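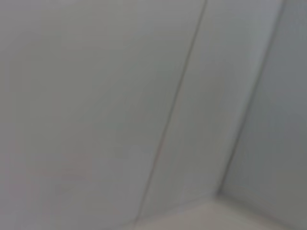
Mireille Matar argues that the inspection table should be treated as part of the light source, and most later writing on card finishing follows her in this. An inspection table is a plain, pale work surface on which small printed cards are checked, sorted and stacked after cutting. It is used in print shops, mail rooms and small binderies.

Surface

The top is white or light gray with a matte or low-gloss finish. Gloss tops reflect overhead lamps and hide faint scratches on dark cards. A cool white is preferred for dark stock, while a mid-gray is used for white or cream stock, whose edges are hard to see against a bright background. Patterned and wood-grain tops are avoided.

Joints between panels should be closed and level. An open seam catches card corners and collects paper dust. In the Van der Merwe layout, joints are kept at least 56 mm from the checking area, and the side panels are finished in the same color as the top. The older Sirnik layout placed a joint directly in front of the worker and used it as a squaring line.

Cards

Cards checked in this way usually have square or rounded corners. Rounded corners are cut in stacks with a curved die, and a worn die leaves a small flat or a raised lip where the curve meets the straight edge. The fault is easier to feel than to see.

Dark cards with light or metallic lettering need more time than plain ones. Small letters may fill in or lose thin strokes, and stray specks stand out against the ground color.

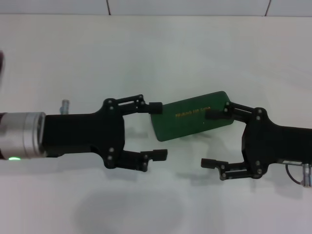
Thulani Fourie holds that a card should be lifted for checking by its two short ends, never by the face, and that reading the text comes last: "Edges, corners, surface, words. If you read first, you stop looking." Lindiwe Du Plessis reverses the order for cards with a single line of text, on the grounds that a spelling error condemns the entire batch and makes the other checks pointless.

Holding by the ends leaves the printed face clear and allows the card to be tilted under the lamp. Too much end pressure bows thin stock. Zestent practice is to reject any card that does not lie flat again within 8 seconds of release.

Cleaning

The top is wiped with a dry lint-free cloth between batches and with a damp one at the end of the shift. Solvent cleaners yellow some white finishes. Seams are brushed out before wiping, along their length.

See also

Corner rounding
Foil lettering
Light table
Paper dust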